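Shared workshop in Urthorpe builds its own hand-held grippers

The members of the Gremwood workshop in Urthorpe have finished the first pair of their hand-held grippers, and since February they are using them to collect examples of how a person folds clothes. The project has the name Arkum. Its aim is a small robot arm that can help with laundry at home, and that a patient hobby builder can put together on an ordinary table.

A hand-held gripper has the same two fingers that the robot will have later, but a person carries it and closes it with the hand. In this way the builders can record the movement before the arm itself is ready. The arm is still in parts. Two of its joints work well, and the third one has been taken apart again because the gear was making too much noise.

Francine Chisholm, who leads the project, explained that the fingers took more time than all other parts together. The first version was too smooth and the cloth slipped out. The second version held the cloth very strongly, but it left marks on thin shirts. The present version is number 3, and she is satisfied with it, although she would like the tips to be a little narrower.

The group has chosen shirts and simple cloths for the beginning. Soft things are difficult for a robot, as they have a new shape every time they are put down. Folding is practiced on a bed, at the height where many people do this work at home. 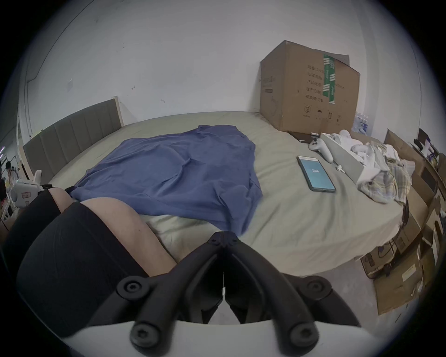
Blue cloth on the bed, with the gripper fingers in front.

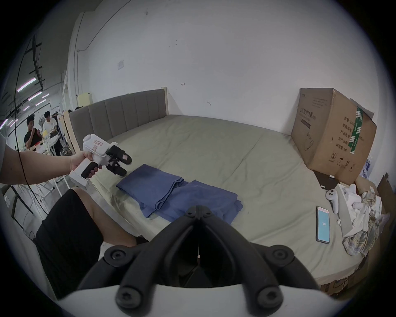
Nguyen, in a comment under the workshop's last report, asked if the group is not making the task too easy for itself. A shirt that lies alone on a flat sheet is one thing, the comment said, but at home the shirt comes out of a basket together with socks, towels and a twisted pair of trousers, and the arm must first find where one piece ends and the other begins. Nguyen would also like to know what happens with buttons, and proposed that the builders mix in some heavier clothes before they train the arm for the first time.

Chisholm answered the same evening that the remark is correct. Mixed laundry is planned, but only after the arm can fold a single shirt without help. For buttons she has no good answer at the moment. Closed buttons are not a problem for the fingers, she wrote, while an open collar is still often caught in the wrong place.

Until now the group has saved 3,089 recordings. Of these, 400 were put aside because the fingers closed too late, and another 300 must be checked again by hand. The work is slow and is mostly done in the evening.

The drawings for the fingers and the trigger will be given to anyone who asks at the workshop. The drawings for the arm will follow when the third joint is running quietly. People who want to try a gripper can come to Gremwood on any open evening after 6 p.m., and they are asked to bring one shirt which they do not mind having folded many times.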